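Home & Habits | Packing Up
Search stories, people, topics Go
By Yae Tamura
4/23/19

The box method has a fan base. Takumi Kawaguchi, who sells a 35-page guide to it through his moving firm, Starow, swears that anything you own can be sorted by touch and boxed in one pass. I have my doubts. I paid for the guide in January and still own a carton marked "soft, misc."

His big rule is that soft things go in first, loosely wrapped, with no list. Fine, until you want one of them back. Hinata Takeda moved to Varotthorpe with 41 boxes packed this way and opened nearly all of them looking for a scarf.

Kawaguchi calls that a labeling problem. I call it a method problem. A marker costs less than his guide, and so does asking yourself whether you want the thing at all. He has no chapter on that. Starow charges by the box.
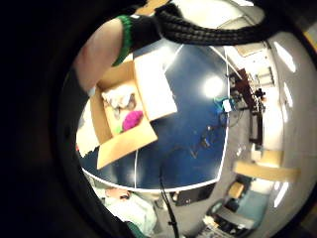 Vol. 41, p. 35
An open carton on a blue table, with crumpled white stuff inside and something fuzzy and magenta by it. Try writing a label for that.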